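Hay rake

A hay rake is a farm implement used to gather cut hay or straw into windrows, the long narrow rows from which it is later picked up by a baler or a loader wagon. It is also used to turn hay over so that the underside can dry. Most modern rakes are pulled by a tractor and driven either by the power take-off (PTO) shaft or by contact with the ground. Before machinery, the same work was done with a wide wooden hand rake, and hand raking is still common on steep mountain meadows.

Types

The dump rake is the oldest of the horse-drawn types. It has a row of curved steel teeth hung between two large wheels. The teeth drag along the ground and collect hay until the operator trips a lever, which lifts them and leaves the hay in a pile. Windrows are made by tripping the lever at the same point on each pass. Dump rakes were widely used into the tractor era, often with the horse shafts cut down and a drawbar bolted on.

The side delivery rake moves hay to one side as it travels, leaving a continuous windrow. Parallel bar rakes are the most common form. The bars are set at an angle to the direction of travel and carry spring teeth that sweep the hay sideways.

The wheel rake, or finger wheel rake, uses a set of spider-like wheels that turn when their teeth touch the ground. It has no driven parts and needs little power, but it tends to pick up more dirt and small stones than other types, and it can rope the hay in heavy crops.

The rotary rake has one or more rotors with tine arms that sweep the hay against a curtain. A cam in the rotor head lifts the tines as they pass the windrow. Rotary rakes make a loose, fluffy windrow that dries well. They cost more than wheel rakes and have more parts to maintain.

Clothing and safety

Loose clothing is a known hazard around the PTO shaft, which can wind up a sleeve or trouser leg faster than a person can react. Operators are advised to wear close-fitting work clothes, to keep the shaft guard in place and to shut off the tractor before clearing a blockage.

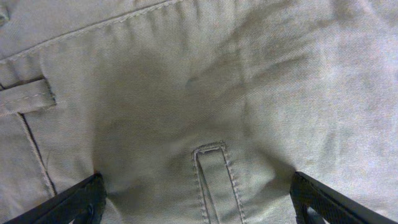 Khaki twill with a stitched waistband seam.

On rotary rakes, the tine arms should be folded or removed for road travel, and tine guards fitted over any points that face outward. Raised rotors must be locked before anyone works under them. On slopes, a trailed rake can push a light tractor sideways, and the usual practice is to work across the hill only where the ground is dry.

Adjustment

Tine height is the most important setting. Tines set too low scrape up soil, which raises the ash content of the forage and wears out the tine tips. Tines set too high leave hay behind. The height is normally checked on level ground and then corrected after a short pass in the field.

Ground speed matters nearly as much. Driving too fast shatters the leaves, especially in alfalfa and clover, where much of the feed value is in the leaf. Legume hay is best raked while it still holds some moisture, often in the morning when dew has softened it. Grass hay is less delicate.
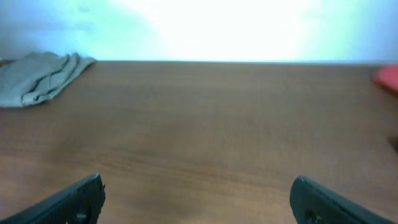

Windrow width should match the pickup of the machine that follows. A narrow windrow in the center of a round baler's pickup gives a bale that is thick in the middle and soft at the ends - the operator must then weave from side to side to fill the chamber evenly.

The Werketti rake

The Werketti was a light ground-driven side delivery rake built for small hill farms. It was designed by Gion Lehner and Damian Kälin and sold under the Zelomholm name. The first version had a working width of 80 inches, and a later one was widened to 120 inches. Both had 2 castor wheels at the rear and could be drawn by a walking tractor. The wider model was heavier to turn, and many owners kept the narrow one for orchards and terraces. A run of 100 machines was made before production ended. Spare tines are no longer supplied, but owners have fitted tines from other parallel bar rakes after drilling a second hole in the mounting bar.

See also

Baler
Hay tedder
Loader wagon
Windrower

This page was last edited on 15 November 2020.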